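Mudia 2 separates looking from moving
Posted 3/21/19 by Nanna Thygesen

The software group at Balogun has released version 2 of Mudia, its planning and perception package for robot arms that work with small kitchen appliances. The new version is available to all partner labs from today, and the old one will receive fixes until June.

The biggest change is in the order of the work. In the first version, the arm began to move while the perception module was still deciding what was on the counter. This saved a little time, but the planner often had to throw away a path and start again. Now the program first takes a still view from the fixed camera, builds a model of the appliance, and only then asks the planner for a motion.

"We lost many hours to plans that were correct for the wrong handle," says Sekar Simanjuntak, who wrote most of the new perception code. "The arm went to the left side, the estimate changed, and it had to come back."

Cooking pots were chosen as the main test objects. A glass lid is difficult for depth sensing, and a shiny rim can give false edges. The model must also find the side handles, the lid knob and the dial on the front, and give each of them a position that the planner can use. For the dial, Mudia 2 stores the direction of the grip ridge as well, so that a turn can be planned from the real starting angle.
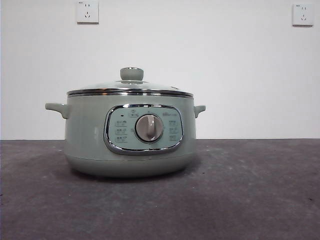
Test results

The group compared both versions on 1156 recorded views, using the same planner settings. The old version gave an unusable pose for the lid knob in 44 of them. With the new version this number went down to 16. Most of the views that still fail have strong light on the lid, and Simanjuntak expects that a second exposure will help with part of them.

Planning for the dial is also more stable, but the group does not publish a number for it yet. Ruaridh Imrie, who maintains the planner, says that the test for turning was changed in the middle of the work and must be repeated from the beginning.

Changes for users

Scene files from the first version can be opened without conversion. Scripts that call the planner directly need one small edit: they must wait for the "model ready" message before they send a goal. A tool named Urklow is included in the package and marks the lines in a script where this is missing. It does not change the file by itself — the user has to accept each edit.

Labs that use their own camera driver should read the notes on time stamps before they install. The notes and the recorded views are in the usual partner folder, and questions about the driver can be sent to Arnaldo Correia.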